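彩虹鞋带在业余联赛里算不算违反装备规定?

Kęstutis Kütt
我在Skirnstead的一支业余队做领队,九月新赛季开始。队里想在第2轮全队换上彩虹鞋带,队长另戴彩虹袖标。联赛手册里关于装备的部分只写了球衣、球袜和护腿板,没提鞋带。上赛季对Ellesdale那场,主裁赛前要求一名球员把彩色胶带撕掉,理由是与球袜颜色不一致。想确认两点:一、鞋带是否归入同一条;二、袖标要不要提前报备。报名名单20人,鞋带要统一订,不想买了又不能用。

Maarja Petrauskas
鞋带和胶带是两回事。胶带缠在球袜外面,按球袜的一部分处理,所以要求同色。鞋带属于球鞋,只要系紧、没有硬质附件,我执法的比赛里从未据此要求更换。

袖标要看你们联赛的补充规定。我们这边的做法是赛前把样式发给竞赛负责人,得到书面回复后打印一份,交名单时一并给主裁看。

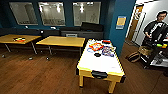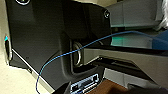
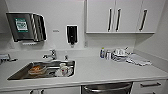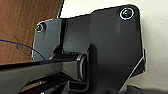
报备邮件里写清楚三项:使用的场次、袖标宽度、上面有无文字。有文字的话附上原文,标语类内容通常会单独审。回复最好注明适用于主客场,否则到客场可能又要解释一遍。另外备一条单色袖标放在装备包里,主裁当场不同意就换,赛后再走书面程序,不要在开球前争论。

鞋带长度也注意一下,不同鞋眼数差别很大,统一订一个规格必然有人不合适。先让队员报鞋眼数再下单。

Bisenis
我们队去年全队都换过,没人管。直接系上就行。

Kęstutis Kütt
谢谢。邮件已发给竞赛负责人,附了袖标图样,无文字。鞋眼数在统计,门将那双是39码,比别人的少一对孔,单独订短的。有回复我再补充到这里。

Krūmiņa
补充一点:楼上说没人管,不等于规定允许。不同裁判尺度不一样,客场尤其如此。书面回复原件由领队保管,手机里再存一份照片,交名单时两样都带着。另外彩虹袖标如果和对方球衣主色太接近,主裁可能要求更换,赛前先问清对方穿哪一套。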